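Sat 26 September
By Tyra Granström

The second edition of the Duven tribute evening has been confirmed, and I have been asked by several readers to set out the arrangements on this blog. I serve as musical director for the house band, so the account given below reflects the band's position and should be read alongside the venue's own notice.

The programme will consist of four acts. Each act performs songs associated with a single artist or group, and each has been allotted 20 minutes on stage. Kudik will open, as they did in April, with a set drawn from the heavier end of the seventies. They are followed by Tyra Bråten, who performs alone with an accordion and whose treatment of well-known metal songs was, in my judgement, the strongest part of the spring evening. The remaining two places go to Flornidska and to the house band.

Readers who attended in April will recall that the changeovers were long. The first ran well past its slot and the closing act lost two songs as a result. The drum kit will now remain in place for the whole evening, and all acts have agreed to share it. Cymbals and snare drums may be brought by individual players. Guitar amplifiers will also be shared, with the exception of Kudik's bass rig, which they have asked to keep and which will be wheeled off after their set.

A word is due on the matter of parody. Several performers have asked whether altered lyrics are acceptable, and the view taken is that they are, provided that the music itself is played with care. Audiences forgive a weak joke far more readily than a badly learned riff. Flornidska have rewritten three songs on the subject of municipal parking, and the rehearsal I attended suggested that they had spent longer on the harmonies than on the rhymes.

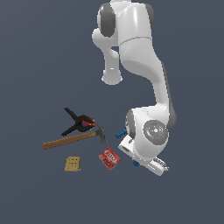

Stage costume remains at the discretion of each act. Kudik wore matching leather in April and intend to do so again; the house band will appear in black, as before. Flornidska are planning something with a science-fiction flavour for their closing number, and have settled on glossy white sleeves. I have asked only that the sleeves permit the guitarist to reach the upper frets. Face paint is permitted but must be removed before anyone sits on the dressing room sofa, a condition on which the venue was firm.

The question of volume was raised after the spring event. The sound desk will again be operated by Åberg, who has proposed a lower overall level and a shorter sound check for each act, conducted in reverse order of appearance. I support both measures. The monitors on the left side of the stage were inadequate last time — singers reported hearing little beyond the hi-hat — and a replacement pair has been hired.

With regard to the house band's own set, we have chosen to concentrate on one album and to play its first side in sequence. This decision was not unanimous. Two members favoured a selection of singles, and their argument had merit, given that a general audience will know the singles best. The album in question was, however, written to be heard in order, and the slow third song makes little sense without the two before it. We shall play it at the original tempo and in the original key, although our singer has reserved the right to lower the final chorus.

Recording by members of the audience is allowed during all sets except that of Tyra Bråten, who has asked that her new arrangements should not circulate before she has recorded them herself. I trust that this will be respected.

Doors open one hour before the first act. Requests for a seat near the front, on grounds of hearing or mobility, should be made to the venue in advance.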